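Notes for week 3: why on-demand start-ups run out of money

Okay, so last time I promised you the boring stuff, and we're doing unit economics. Take Pevetti, our made-to-order lunch delivery firm in Skovport. They had 3000 sign-ups and everybody cheered! But only 600 ordered twice, and each new customer cost them 37 dollars in ads — ouch. Work out the cost per repeat customer before December, please, and bring your math.

Next up is Irside, which rents out equipment by the hour. Fixed costs are the whole story with this one. Think of any costly machine: you pay for it whether it has one order or a hundred, so ask what share of the day is billed.

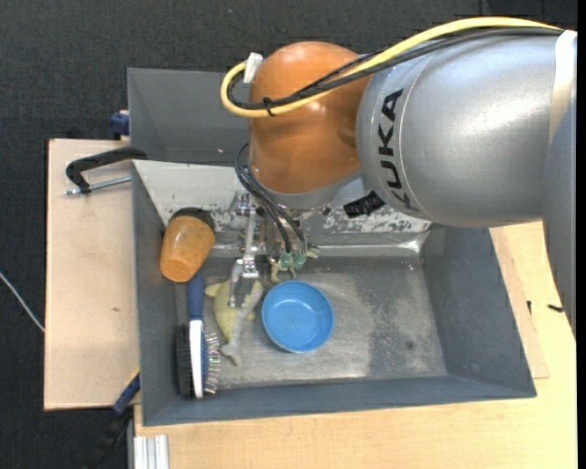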